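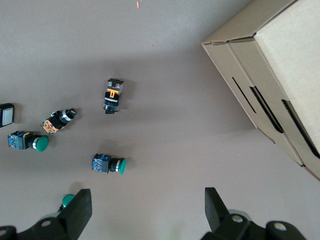 Wrist camera view: selector switches and green pushbuttons on the grey table, cardboard box at upper right.

Zedimine picking set, notes for buyers

This folder is for colleagues at Hollwood and Burnitz who must plan the budget for a second picking cell. It contains 721 short recordings from the wrist camera, and the parts list in parts.csv.

What to buy

Gripper with two fingers, plus one spare pair of finger pads. In our plan the pads are changed every 700 hours.
Wrist camera. Please order the cable together with it, the delivery of the cable alone was very slow.
Table with a matt grey top. We tried a white one before and the reflections were too strong.
Switches and pushbuttons, 114 pieces in mixed types. Kereama sells them only in full packs, so the invoice will be higher than the list.

Not included in the budget

Robot arm, floor fixing and training of the staff. Transport between the two sites is roughly 100 euros per pallet and is paid by the site which receives it.

Known problems

Prices in parts.csv are from October and without tax. The column "lead_time" is in weeks for Hollwood but in days for Burnitz.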